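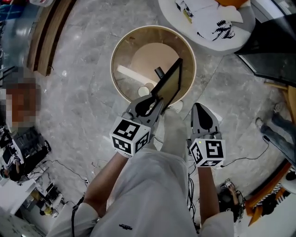 Tidying a two-level glass coffee table

I love a round glass table, but the shelf under the glass eats things. Pens, lip balm, the remote, that one cap you've been hunting for since July... it all ends up down there, and because the top is clear everybody gets to see it!

So now I empty it completely once a week. Everything comes out, flat things first (tablets and magazines hide all the little stuff). Then I wipe the lower shelf, then the underside of the glass, and the top last. Do the top first and you'll just put fingerprints all over it again, ask me how I know.

For the rim I use a barely damp cloth and go around twice. Crouch down and look across the glass toward the window, and you'll spot every streak you missed.
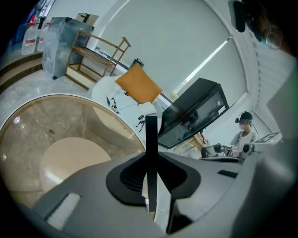 Round clear top, white chair and an orange-yellow cushion by the window.

My friend Hauwa Usman keeps one shallow tray on her lower shelf, and if it doesn't fit in the tray it has to live somewhere else. I tried it and lasted 6 days, which for me is pretty good. Starting over tonight with a bigger tray!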